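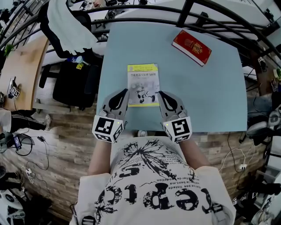
Reading table check, upper hall – Ernemton building
Date: 2025-01-08
Checked by: Vega Cantero
Sheet 39

1. Table top clean, no sharp edges. OK.
2. Table stands firm when pushed from the side. OK. Last April it was moving a little, now it is good.
3. Books lie flat on the table. OK. One paperback and one red hardcover are out. Please return both to the shelf after use.
4. Office chair: wheels and backrest. OK, but the white cloth should not stay on the backrest. It can slide down and catch in the wheels.
5. Drinks. To correct. The bottle with the blue cap must be closed well and kept far from the books.
6. Railing behind the table. OK. I pushed on the bars in 7 places and nothing is loose. Do not lean books or bags on it.
7. Floor boards. OK. No board is lifted. 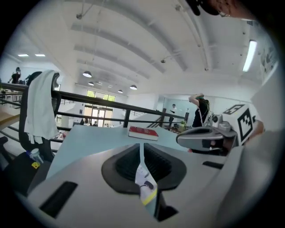
Can the table be moved closer to the railing to get more light?
Please leave it where it is. A book pushed over the far side could fall through the bars, and we need space to walk behind.

8. Plant on the wooden desk. OK. Water it with a small can only – the desk top gets marks easily.

Open points: 4 and 5. Tell Vega when they are done, extension 1373.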